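Tools & Scripting, wk 6: plugin hooks and undo
Notes by Nadhirah Chong. Slides not up yet, sorry, use these.

Last wk: loading a plugin at start-up, reading its settings file. Today: how the plugin talks to the editor once it's loaded. Examples all in Zimeo (the level editor on the lab machines). If you've got it at home get the January build, the older one has no hook list.

Hooks
A hook = named moment where the editor stops and asks "anyone want this?" Ones you need for the coursework:
on_open - file has been read, nothing drawn yet
on_select - user picked something
on_change - a value is different from before
on_save - just before writing to disk
Order matters. on_change fires before the screen is redrawn, so don't ask for screen positions in there, you get old ones. Several of you did exactly this in the Prokdale exercise.

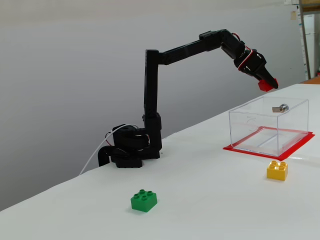

Fig. 1. Arm on its base, white tabletop.

Keep hook functions short. If the work is slow put it in a queue and let the idle hook pick it up. The test level has 2333 objects in it, on_select with a full loop over all of them makes the editor feel broken.

Registering
register(name, function, priority). Priority is a number, low goes first, default 70. Two plugins with the same priority: order is not defined!! Do not rely on it even if it seems to work on your machine.
Always unregister in the close function. Otherwise reload the plugin and everything runs twice, then three times, etc.

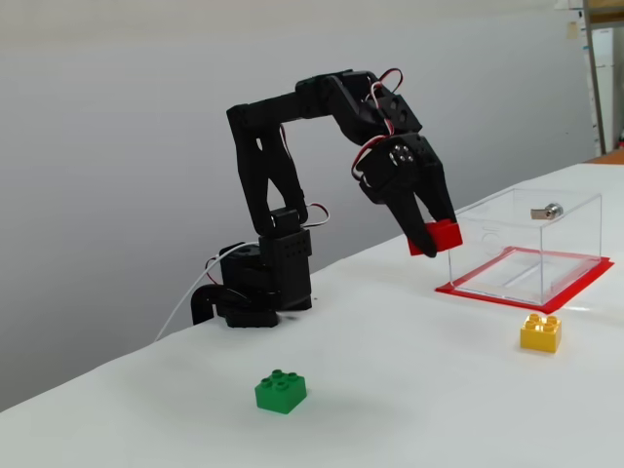
Undo
Most marks get lost here. Every change the user can see must go through the undo stack. Two ways:
(a) snapshot - copy whole object before and after. Easy. Eats memory.
(b) command - store what was done and how to reverse it. More work, much smaller.
Idahosa's library does (b) and you may use it, say so in your readme. Stack limit in Zimeo is 3000 steps, the oldest drops off the end.
Group small changes. Dragging a slider shoud be one undo step, so open a group on mouse down and close it on mouse up. Forget to close it and the next thing the user does is swallowed too.
Don't push to the stack from inside an undo. Check the flag is_undoing first. (Ask me about the loop on line 437 of the old Gullstead plugin. Took me an afternoon.) 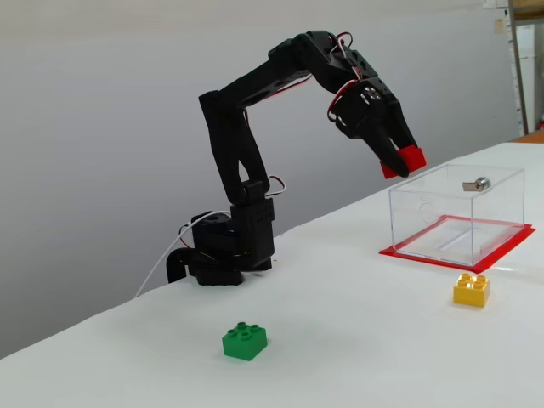
Menus and toolbar
Quick one, ran out of time. add_menu(path, label, function). Path uses slashes, Tools/My Plugin/Run. Missing parents get made for you. Toolbar is the same but wants an icon, and a blank icon is fine for for the coursework.
Grey out items that can't be used, don't hide them.

To do before next session
1. Add on_save to your plugin, refuse to save if two objects share a name. Show a message that says which name.
2. Make the rename tool undoable, method (a) or (b).
3. Read the chapter on events in the Zimeo manual, skip the networking bit.
Hand in as a zip, source only, no build folder.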